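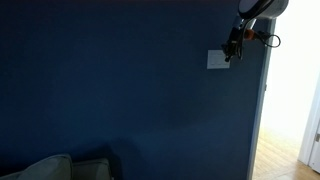
Arm and two-finger gripper at a wall switch plate, next to an open doorway.

Wumau Arm and Gripper Package for Furnished Rooms
Supplied by Flurero. Sold complete or as gripper only.

Overview
The Wumau package is a single arm with an electric two-finger gripper, set up for light repeat work in furnished rooms: wall switches, small items on tables, printed cards and sheets. It is sold to operators of serviced apartments, guest houses and staff housing who already have a person on site during room preparation. It does not clean, make beds or move furniture.

The package works from a task list. Each entry names a position, an approach direction, a finger opening and a force limit. Entries are taught by hand guiding the arm or by stepping it from the pendant. A room file is made up of the entries for one room and is stored under the room name. If the furniture is rearranged, the entries that depend on it have to be taught again. The rest of the room file stays valid.

Gripper
Two black fingers on a parallel linkage, opening and closing together. Fingertips are flat and narrow enough to work next to a switch plate. The finger plates are replaceable with a hex key and do not require recalibration if the same plate type is fitted. Different plate types are stored as separate tool numbers. Selecting the wrong tool number is the most common cause of missed picks on new installations.

A small camera sits at the wrist and looks out along the fingers. The operator sees this view on the pendant during teaching. It is also saved with any entry that stops on a fault, so the person who comes to clear it can check the finger position before walking over.

Wrist camera view, open gripper over an empty blue table surface:
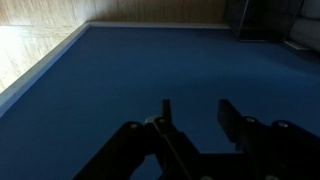 What changes for room staff
Guzmán, a furnished-apartment operator, has run the package since September in its ground floor units. Before that, one attendant per shift did the switch checks and laid out the table materials at the end of each room, after cleaning. The two jobs were short but came at the point where the attendant was already due in the next unit, and they were the items most often marked incomplete on the inspection sheet.

With the arm in use, the attendant cleans the room, clears the table, starts the room file and goes on to the next unit. The arm runs its entries and reports to the pendant. The attendant comes back only if there is a stop. Staffing on the floor did not change. The inspection round did: it moved from the end of the shift to the middle, and it is now done by the attendants in rotation instead of by the supervisor.

Ximeng Shao supervises the units and keeps the room files. Her notes from the first weeks list the following:

"Attendants need to know what the arm expects to find. A tray left on the table will stop the file. We put the table state on the cleaning card as the last line."

"Teaching took longer than we planned for. One person should do all of it, otherwise the approach heights vary and you get different results from room to room."

"Two people asked to be trained on the pendant and one asked not to be. We kept it optional for everyone who was employed before the arm came in."

Guzmán logged 3,160 completed entries before its first finger plate change. Wear depends on the surface the plates touch, and this figure should not be taken as a service interval.

Time at the pendant is working time and should be scheduled. Sites that leave it out of the shift plan usually find that fault clearing is done during breaks. Flurero recommends naming one responsible person per shift and writing that name on the pendant holder.

Working with sheets and cards
Flat paper is harder for the gripper than a switch or a box. The fingers cannot lift a sheet lying flat on a hard table unless one edge is reachable. On a fabric-covered surface the fingertips can press in slightly beside the edge, and the pick is more reliable. Use matte stock. Gloss stock reflects room light into the wrist camera and makes the edge difficult to find.
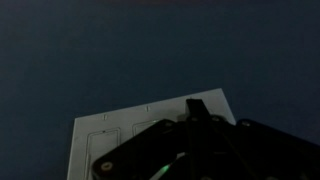
Teach the approach to a sheet from the side where the edge is clear of other items. Set the force limit to the lowest value that holds. Dark tables with pale paper give the camera the best contrast, and dark paper on a dark table should be avoided. Strong light from one side, such as an uncovered window, shifts the detected edge during the day. Close the blind before teaching and keep it closed during the run, or teach a second version of the entry for daylight.

Site requirements
Grounded outlet within cord reach of the arm position
Level floor
Clear path for the arm between rest position and each taught position
Attendant on the same floor while a room file is running
Pets and guests out of the unit

The arm stops on contact above the set limit. This does not replace the requirement for an empty unit.

Supplied with the package
Arm and controller
Gripper with cable
Wrist camera
Pendant with holder
Finger plates, 2 spare pairs
Hex key set
Printed setup guide

Training
On-site training is handled by Nustden and takes place in one of the customer's own rooms. The group size is limited to 5. Attendants should be included along with supervisors, as they will be the ones clearing stops.

Price and ordering
Gripper only, with cable and one pair of finger plates: $3,365
Complete package: on request, after a room survey
Orders for additional finger plates should state the plate type stamped on the inner face.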